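Monday, notebook, cloth pick in simulation

Started 9:15. Present: me (Regula) and Gion, later Bhavana by phone.

Over the weekend the batch of 400 episodes on the dining table setup stopped before the end. The log says "grasp confirmed" for episode 42, then the arm goes up, and the cloth height does not change at all. The planner believed it was carrying something and went on to the fold. The force on the left finger then rose until the limit tripped, and the whole batch was put on hold. This is correct behaviour of the limit, but I would have preferred that it skipped only the one episode.

I replayed the approach several times with the same seed. With the rock print on the fabric it is not so easy to judge by eye where a fold ends and where only the pattern goes dark, so I decided not to trust my eye and to print the contact list.

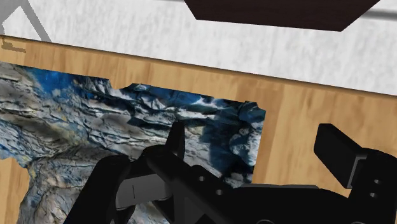 What the contact list says

The confirmation comes from two conditions: the fingers stop before they are fully closed, and the finger force is over the threshold. Both were true. But in the contact list both fingertips are touching the tabletop, and there is no pair with the cloth. So the fingers were pressed on the wood and could not close because of friction, and our check took this for a grasp.

Gion asked if the table collision shape is wrong. I measured it: the collision surface sits 3 mm higher than the visible surface. It comes from the Mayrhofer furniture pack, which we imported in November and never checked properly. My mistake, I signed it off. The other objects are resting on the same raised surface, so for them nothing looked strange enough that we would notice.

Second thing, found by Gion: after the reset the cloth gets 3000 solver steps to settle, but the arm is allowed to start before these are finished. So sometimes the target point is computed on a shape which is still changing. I do not think it caused the fault in 42, but it makes the target worse for sure.
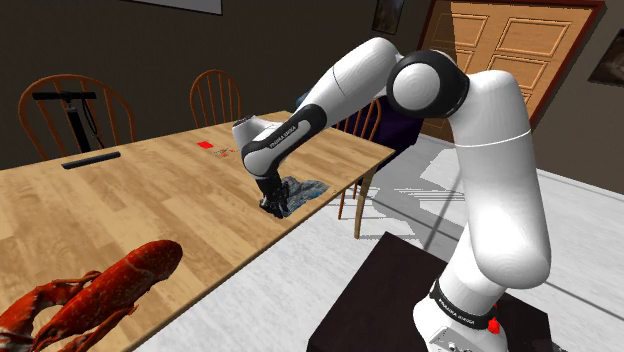

Replay with gripper low beside the crumpled piece, lobster in front. Door side of the room.

Tried after lunch:

1. Table collision shape lowered to the visible surface. Episode 42 replayed, no trip. The pick was still missed, but this time the check said so.
2. Grasp check now asks for a contact pair with the cloth on both fingers. Thaddäus will object that we do not have this information on the real arm. He is right, see below.
3. Arm start blocked until the settling is done. It costs around a quarter more time per episode, which I can accept.

For the replays I kept all the clutter where it was, lobster, red square, the small pieces beside it. I wanted to change only one thing at a time, and the pump and the chairs are outside of the reach anyway.
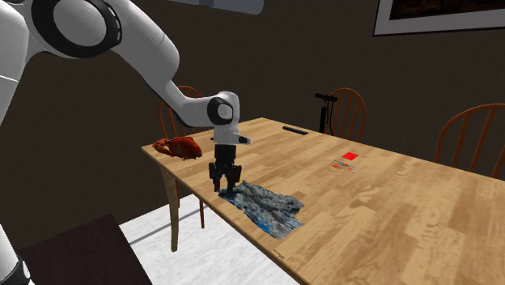

Bhavana's opinion on the phone was that change 2 should stay in the simulation only as a label, to count false confirmations, and that the policy itself must not see it. Otherwise we train on the Tarkel cluster with something that we cannot deliver to Clindarholm. I agree. For the real arm we need a different test, for example a short lift and then look again at the cloth height. Gion has a draft of this from the Dikis work, but it was written for stiff parts and he is not sure about the threshold.

Safety note for Theresia: the force limit tripped as it should. On the real arm the same false confirmation would mean pushing with the fingers into a table, so please no cloth runs on hardware until the lift test is in. I wrote this on the whiteboard too.

Open:
- check the other tables in the Mayrhofer pack for the same offset (me)
- hold only the failed episode, not the batch (Gion)
- lift test, first version (Gion, with Thaddäus)
- rerun from episode 1 and not from 42, because the earlier ones used the wrong table as well (me, start tonight)

Stopped 17:40. The rerun is in the queue but has not started yet.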